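The Blue Tray

Ákos Juhász came to Stostbridge in June with one suitcase and a letter from Erkura. In Derkholm he had packed shelves for 18 years. Now they wanted him to sit behind a desk and write down what a machine did with a tray and some shopping.

"You know how a hand should do it," said Jordan Pilkington on the first morning. "My people know only the numbers."

She gave him a pencil and a form. The form had 23 lines, and each line had a place for a word. He could write "good", "slow", or "lost". If he wrote "lost", he must say how.

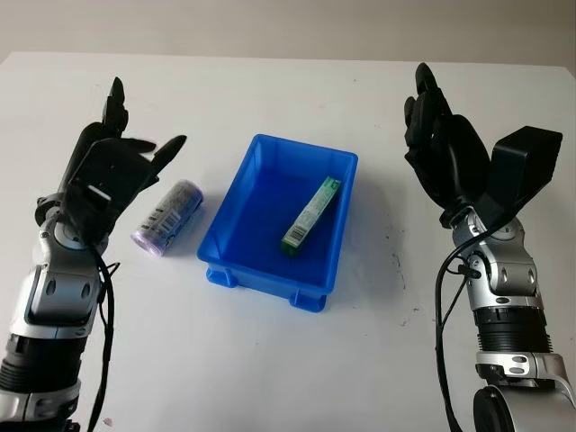
9 min read

He did not like the hands at first. They were black and they stood open above the table, as if they waited for someone to give them money. When he was a young man his foreman stood like this on payday, only the other way around.

"What is the job?" he asked.

"Things go in the tray. Then things come out of the tray. That is all."

"My granddaughter does this. She is two."

"Then she is better than us," said Jordan Pilkington, and she did not laugh.

The machine was called Org. Ákos thought it was a name for a dog, but he wrote it at the top of the page. Through the morning he watched, and he wrote "slow" so many times that his letters became small and lazy. Org would go to a package and stop over it. It would turn a little, and turn back. Ákos felt his own fingers move under the desk. Lower, he thought. Now close. Close, please!

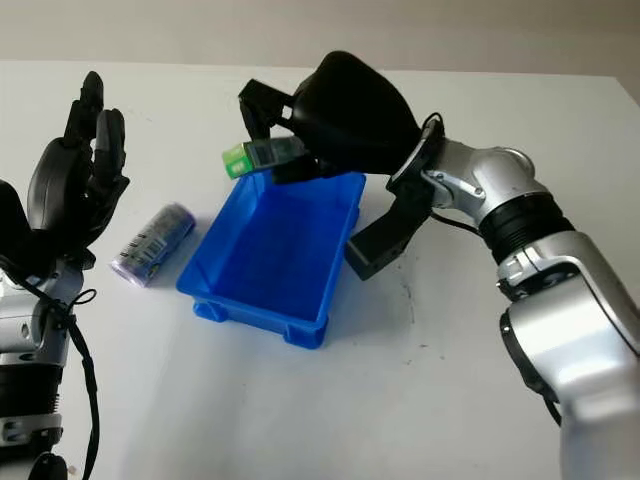 The green end is on the left.

After lunch he asked if he may come nearer. Jordan Pilkington showed him a yellow line on the floor, and he stood with his shoes exactly on it.

"Why does it hold so hard?" he said. "It is a little packet. You do not hold it like a hammer."

"It does not know that it is a little packet."

"But it sees it."

"It sees it, yes. Seeing is the cheap part."

He thought about this for a long time. In Derkholm there was a night when the lights went out, and they filled 200 boxes in the dark, all of them by touch. In the morning only one box was wrong. He wanted to tell her this story, but his English for it was not ready, so he wrote it on the back of the form.
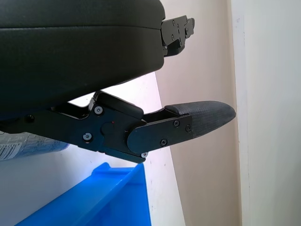
Can a machine put away the shopping yet?
It can put away some of it, slowly, while a person stands near and the things are ones it has met before.

These were the words he practiced on the bus, because his daughter would ask him on the telephone. She asked every evening. She was afraid that he was teaching the thing which would take his work. He told her his work was already taken – by his knees.

The next morning Jordan Pilkington had his form in her hand, with the back side up.

"You did this in the dark?" she said. "How did you know what was in your hand?"

"From the corners. And from how it wants to fall."

She sat down on the edge of the desk. "Say this again, but slower. I want to write it."

So he said it again. He took her pencil box and closed his eyes, and he showed her how the thumb finds the heavy end before the other fingers do anything. She tried it with her own eyes closed and dropped the box on her foot.

"Lost," said Ákos. "Now you must say how." 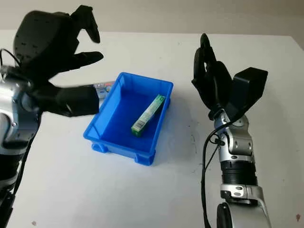 Org and the long box, second morning.

They worked until six o'clock. He wrote "slow" and "slow" and then, on line 18, he wrote "good", and looked at it, and did not rub it out. Jordan Pilkington read it over his shoulder and went to find her coat.

On the bus he bought nothing from the boy with the chocolate, but he held the bar for a moment with his eyes shut, and gave it back.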